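Home | Projects | Gallery | Faults log | Contact

Garuneck bathroom task: the bad grasps

Quick page this one, more of a dump than a write up. We've been running the tidy-the-bathroom job in the Zavmont simulator since December and it was going fine until the closed-finger fault turned up. Short version: gripper shuts, reports a good hold, object is not really held. Arm then carries on with the plan as if all is well. In sim that costs you a reset. On the real arm at Illov it would cost you whatever is underneath, or somebody's hand.

Out of 400 overnight runs we got nearly all the way through before anyone looked at the contact logs. My fault, the summary page only shows pass/fail and a false hold counts as a pass right up to the place step. Have changed that now. Should of been done months ago.

The cistern lid is the awkward spot. Narrow, things standing close together, and a wall behind so you can't come in from the back. Straight down is the only approach the planner likes.
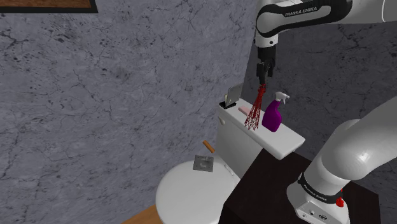 Red wire shape over the cistern, fingers closed close together at the top, spray bottle next door on the lid.

Hirano wrote back after the first batch went up to say the finger width threshold was the wrong thing to trust in the first place, that thin parts sit so near to fully closed that the check can't tell a hold from a miss, and that they had given up on it after the same trouble with cable ties. Their suggestion was to lift a little, wait, and read the force again before doing anything else.

Fair enough. We tried it. Lift, pause of 2 seconds, second reading, and if the two don't agree the arm goes back to the start pose and flags it. Caught most of the false holds in the next batch. Adds time to every cycle but I can live with that.

What it didn't catch: 3 runs where the part was held at the pause and then rotated in the fingers on the way across. Logs look clean until the place step, then a big spike. Suspect the friction value on the finger pads, which somebody copied over from the kitchen set and which was never right there either. To be re-measured on the real pads when I'm next at Illov.

Also on the list:

- collision margin round the spray bottle, currently the same as for everything else, wants to be bigger becuase of the trigger head
- speed limit while carrying. There is one, it was switched off in the config. Now back on
- stop-on-spike. At the moment the spike is logged and the arm keeps going, which on hardware is not acceptable

No hardware runs of this task until that last one is done and tested. If you have a copy of the old config please bin it, version 4 is the one to use.

More when I've got it.

Recent pages
Garuneck kitchen set: drawer jams
Resetting after a joint limit stop
Zavmont notes: contact settings we use
Illov bench, emergency stop wiring

Contact the Garuneck project page | Back to top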